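## 4. Results and Discussion: What Sellers and Buyers Call Brown

### 4.1 The written names

The two catalogs agreed on very little. Lulleck, which sells mostly to landlords, gets through its entire range of finishes with a modest stock of tree names and the word "natural." Pokis, which sells to the people who rent from those landlords and have hopes, never uses a tree name if a food will do. Its finishes include Toffee, Burnt Honey, Morning Biscuit, and a very dark one called Sunday. We coded Sunday as "other."

Matching the catalogs against each other by measured color gave us 32 finishes sold under both labels, or close enough that our meter could not tell them apart under the booth lamp. Of these, not one pair shared a name. Only in a few cases did the names even point in the same direction. Lulleck's "Natural 2" and Pokis's "Pale Rye" can be squared with each other by a generous reader. "Walnut" and "Clay Pony" cannot, and we have stopped trying.

It has been suggested to us that such names carry no color information at all and should be left out of studies like this one. We were inclined to agree until we ran the sorting task. Given only the printed names, participants placed the Pokis finishes in order from light to dark with fair accuracy. Lulleck's did worse, mainly because people disagreed about what oak looks like. Food, it seems, is better known than trees. Everyone has burned toast.

### 4.2 The spoken names

We had 44 participants in the naming task. Each saw the same chips, one at a time, on a neutral gray card, and was asked to say what color the chip was in whatever words came first. The instructions were short. The answers often were not.

"Brown" was the most common single word, as earlier work would predict, but on its own it was mostly used for the middle of the range. At the light end people moved to "tan," "beige," and "sort of a wood color," a response that gave our coders a bad afternoon — all of the chips were sort of a wood color. At the dark end they said "dark brown" and showed no sign of wishing for a better word. Catalog writers spend most of their effort here, where their customers appear to need the least help.

The trouble came in the warm region between tan and red-brown. Here "orange" turned up often, nearly always softened: "orangey," "a bit orange," "orange but like furniture." The word "orange" appears nowhere in either catalog. Pokis goes to some lengths to avoid it, and we counted honey, amber, ginger, apricot, and marmalade doing its work. Participants who had just called a chip "orangey" were later shown the catalog name and asked if it fit. Most accepted it. A few were offended on behalf of marmalade.

We take this avoidance to be a matter of taste and money. Orange wood had a period of great popularity and is still being forgiven. A seller who prints the word on a tag is telling the buyer what the buyer's sister will say when she visits. The buyer, meanwhile, uses the word freely when nothing is for sale.

### 4.3 Naming against a neighbor

Chips on gray cards are a convenience for researchers. People who own a table see it on a floor, and the floor has its own color and its own opinions. For 33 of the participants we therefore repeated part of the task with each warm finish shown next to one of two backings, a red-brown board and a dull grayish one. The remaining participants had gone home by then, the session having been advertised as shorter than it was.

Against the red-brown backing, use of "orange" in any form fell away and "tan" took most of the ground. Against the grayish backing the reverse happened. The same chip that had been a quiet "light brown" on the card became "orange," "very orange," or in one transcript simply "oh." The order of presentation made little difference. Nor did it matter whether a person claimed in the entry survey to be good with colors, a claim made by nearly everyone.

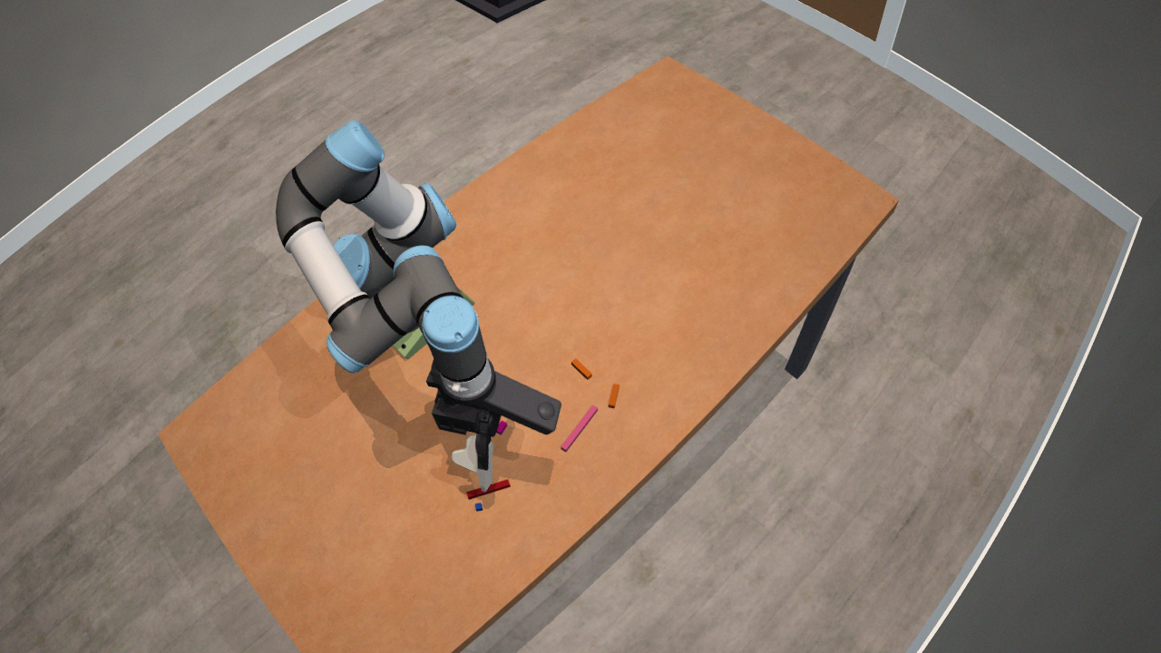

**Figure 2.** Warm brown beside dull brown. Most pairings sold to the public set a finish against a floor it was never measured with. In this rendered case the tabletop is a faintly mottled orange-tan and the floor is weathered gray-brown planking; the edge along the table's long side is a darker brown again.

Figure 2 also bears on a question of coding that took up more of our time than we planned. A tabletop with lighter and darker patches has no single color, and a meter reading is an average of places nobody would look at by choice. We had assumed that participants would name the average. They tended to name the warmest part and then treat the rest as a fault in the lighting. When we rescored the mottled chips by their warmest patch, the spoken names fell into line with those for the plain ones. We report both scorings in the appendix and prefer the second.

Edges raised a smaller problem. Several finishes are sold with a darker edge, and both catalogs name the product for the top alone. Participants did the same without being told to, even when the sample was turned so that the edge faced them. One could build a theory on this. We would only say that people seem to know which part of a table they are buying.

### 4.4 Names in a second market

Treltia was included as a check on whether the pattern belongs to two companies with strong habits. It sells secondhand, and its listings are written by the owners. These owners have no copywriter and a strong wish to see the thing gone by June. Here "orange" returns, usually with an apology ("more orange in person") and sometimes with a remedy ("would look great painted"). The Mofokeng word list, which we used for coding throughout, handled these listings better than it handled the catalogs, having been built from ordinary talk. It has no entry for Clay Pony.

Taken with the naming task, the listings suggest that the missing word goes missing on the showroom floor and is found again at resale. We cannot say from these data how long that takes. Our listings give no purchase dates, and the one field that might have helped, "age of item," was most often filled in with "good."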